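Zultden Arm Build — FAQ
Maintained by Gwenllian Vaughan. Last tidied in June, still messy.

What is it?
A small tabletop arm with a two-finger gripper. Home build, finished off in the shared shop.

What does it pick up?
Pens and pencils, mostly. The mesh cup is the standard target.

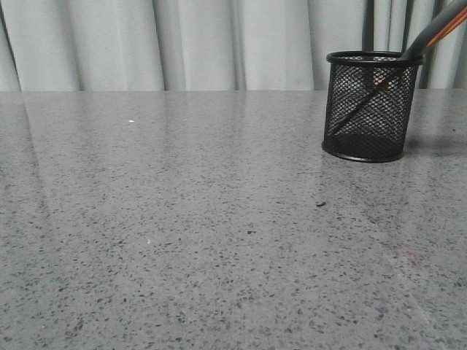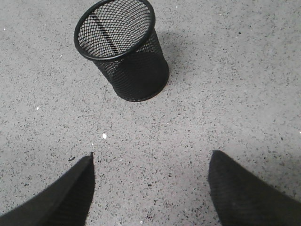 Mesh cup on the speckled surface, side view first, then the wrist cam.

Why a mesh cup?
Hard on the depth code. Holes everywhere, and a shiny surface doesn't help. If your build can find the rim it can probaly find a mug.

What did it cost?
297 dollars before shipping. Motors were most of that. Walter Benavides has the parts list, ask him.

Can I use a different wrist camera?
Yes. Keep it light. Both fingertips should show at the bottom of the view or the calibration script quits.

Which power supply?
12 volt. Do not use the Grudmont one from the bin — it sags when two joints move together.

Fingers keep slipping?
Wipe them. Still slipping, reprint with the Sandetti profile, slower first layer.

How long is setup?
Around 30 minutes once the base is clamped. First time, longer. Clamp it before you home the joints!

It homes, then drifts left.
Loose set screw on the shoulder. Tighten, rehome, run calibration agian.

Does it work in the dark?
No.

Can I borrow it?
Ask Bethel Wako. Bring it back with the gripper open and the cable coiled.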